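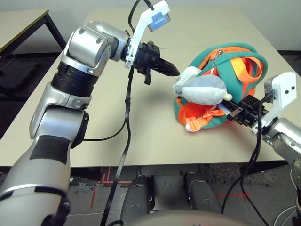

Page last updated: June

Groltach Holiday Club: bags, lunches and lost property

What does my child need to bring each day?

A packed lunch, a full water bottle, a waterproof coat and a change of socks. Everything should fit in one bag that your child can carry without help. Sun cream goes on at home before drop-off, and older children may bring their own to top up at midday.

What size of bag is best?

An ordinary school backpack of 16 litres is plenty for most children. The pegs in Seltus Hall are close together, so please don't send wheeled cases or large sports holdalls. Drawstring bags are fine for swimming kit but tend to squash sandwiches.

Do you provide food?

We provide fruit and squash mid-morning and a plain biscuit at three o'clock. Lunch comes from home. We have no fridge space for children's lunches, so pack an ice block if you are sending meat, fish or yoghurt. Please leave out nuts and anything with sesame.

Should the lunch box go inside the bag?

Yes, if it fits. Lunches carried separately are the item most often left on the coach. A rigid box with a lid your child can open is better than a soft one. Try it at home first, with the bag fully packed.
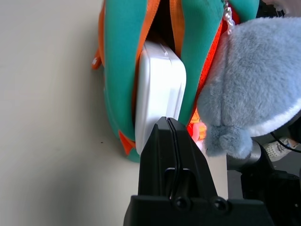

One parent wrote to tell us that putting the lunch box in first and the coat on top had ended the daily problem of crushed crisps, and asked us to add it to this page. She also said that her son now packs the bag himself the night before, using a list stuck to the fridge.

Can my child bring a toy?

One small soft toy is allowed, and many of the younger ones like to have something from home. Electronic games, trading cards and anything expensive should stay behind. We can't look for missing toys during the day.

How should I label things?

First name and surname, on everything that comes off. Iron-on labels last longest in coats. For bottles and boxes, permanent marker under clear tape does the job. 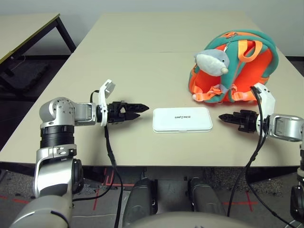

Put the name on the base of a box as well as the lid, as the two halves are often separated at clearing up. Initials alone are no help to us. Last summer 246 items were handed in and 168 of them had no name.

Where does lost property go?

Into the blue crate by the door at Quansah Lane until the end of each week, and then to the office. Anything left at the end of the holidays goes to the charity shop. Food containers are thrown away if they have been left with food in them.

What happens on Trekora trail days?

The same bag, with a second drink and proper shoes. The coach leaves at 9.15 am and we can't hold it for late arrivals.

Contact the club office | © Groltach Holiday Club | Back to top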